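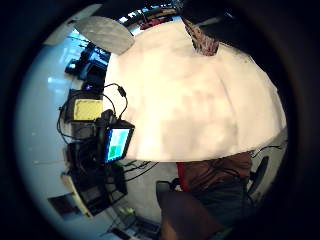 Photograph: Jilotbridge

The gripper weighs less than a bag of sugar, but after an hour it feels like a bucket of water. Guilan Ren changes hands, shakes out her fingers and goes back to the beginning. Reach, close, lift, turn, put down, open. She has been doing this since breakfast, and she will do it until the list on her clipboard is finished.

"People imagine that we write programs all day," she says. "Mostly I move objects from one place to another place."

Ren works for Jilotbridge, a small company which teaches robot arms to do kitchen and workshop tasks. The method is old in its idea and quite new in its practice. A person takes a tool in the hand, with the same fingers as the robot will have and a camera fixed on it, and does the task in a natural way. The recordings go to a learning program called Lalter. Later the arm tries to do the same, with only its own camera to guide it.

I came to the workshop on 5 September 2021 and stayed for three days. What I saw first was how untidy such work is. Cables hang and curl between the devices, a small monitor shows a bright blue screen with a green square on it, and there is always somebody on a chair close by. The camera on the tool has a very wide lens, so in its pictures the whole room bends around whatever is nearest. A pale, round surface in front of it can become as large as a planet, and a colleague's shirt ends up underneath.

"The robot does not mind this," says Weidong Li, who looks through the recordings before they are used. "For me it took some weeks. In the beginning I had a headache every evening."

Li sits with two windows open and throws away what is bad. A recording is bad if the hand was too fast, or if the person stopped to think in the middle. Thinking is a problem. The program does not know that the person is thinking. It learns only that at this place one must stand still, and then the arm stands still also, for ever in some cases. Of the first 1,000 recordings for the task of stacking bowls, Li kept fewer than half, and he still speaks of that November with some pain.

In the other room they work with remote control. Heikki Koskela, a Finn with a background in forestry machines, holds a pair of handles which are joined to a second, larger arm behind a screen of clear plastic. When he bends his wrist, the arm bends its wrist. The system has the name Fiore and it is slower than the hand tool. Koskela needs 19 seconds to put a lid on a jar, which his own hand could do in two.

He likes it anyway. "With the handles I cannot cheat," he says. "With the tool in your hand you can move in a way that no arm can follow. Your elbow goes somewhere, you lean over the table. Then the robot gets this lesson and it can do nothing with it."

Ren does not agree, and the discussion between them is plainly an old one. She says that the handles make everybody clumsy, and that a robot which learns from clumsy people will be clumsy. Koskela answers that a forest machine driver is also clumsy for the first year. They both asked me to write that the other one is wrong.

The money comes for the most part from Kekadar, a maker of canteen equipment, which would like to have an arm that can empty a dishwasher. For this there are 12 people who take turns with the tools, most of them students. They receive a short training. Tianyou Ding, who gives it, lets the beginners first do the task with closed eyes and describe each movement aloud. Many of them find that they do not know how they pick up a cup. They know only that it is picked up.

Ding also has a rule that no person may record for longer than 40 minutes. Tired hands make small, strange corrections, and these too are learnt. One student always tapped a plate on the table before letting go of it. For several weeks the arm tapped every plate as well – quite gently, and with no use at all.

On my last afternoon the arm was allowed to try cups. It took 16 of them, one after the other, from a plastic basket. It dropped one and placed two upside down. Li wrote this in his table and Ren picked up the gripper again.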